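Home Topics Games Teachers Contact
Search this site Go

Robot Rules: How People and Robots Work Safely Together

Robots can lift, sort, carry, and pack. Some are as big as a truck and some fit on a kitchen table. All of them need rules. The rules are mostly for the people who build robots and the people who work near them.

Who makes the rules?

Some rules are called standards. A standard is a written agreement about how to do something. Experts from many countries meet, talk, and write down what a safe robot should do. Companies then test their robots against the standard.

Other rules belong to one workplace. At Cuten, a company that packs bags and straps, every new worker learns 15 shop rules before going near a robot. Keith Parsons teaches the class every Wednesday. The first rule on his list is "Know where the stop button is."

Rule 1: Everyone can stop the robot

A robot at work must have an emergency stop. It is usually a big red button. Pressing it makes the robot stop moving. It has to be easy to reach, so boxes and coats are never piled in front of it.

Rule 2: Grip gently

A robot hand is called a gripper. Many grippers have two fingers that move together and apart. If they squeeze too hard, they can crush what they are holding or pinch a person. Engineers set a limit on how hard the fingers may press. They also look at the shape of the fingers, and they try to avoid sharp corners.

Soft, thin things are tricky. A box keeps its shape, but a strap can bend, twist, or slide. The gripper has to line up with it well.

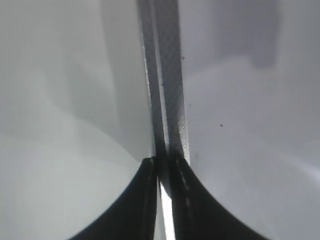

Rule 3: Slow down near people

Some robots work behind a fence. Others share a space with people, and these must move slowly or stop when someone comes close. Sensors tell the robot where people are. At Cuten, a yellow line on the floor is 3 feet from the robot. If a person steps over it, the robot stops.

Rule 4: Check it every day

Kacper Kurek checks the robots at 7 in the morning. He looks for loose screws and worn finger pads, and he tests the stop button. His checklist has 42 lines. If one line fails, the robot stays off until it is fixed.

Rule 5: Write down what went wrong

When a robot drops something or stops by surprise, a worker writes it in a log. Other people can read the log and fix the cause.

Words to know

Gripper: the part of a robot that holds things.
Sensor: a part that measures something, such as distance or force.
Standard: a written agreement about how to do something safely.

5 comments 42 shares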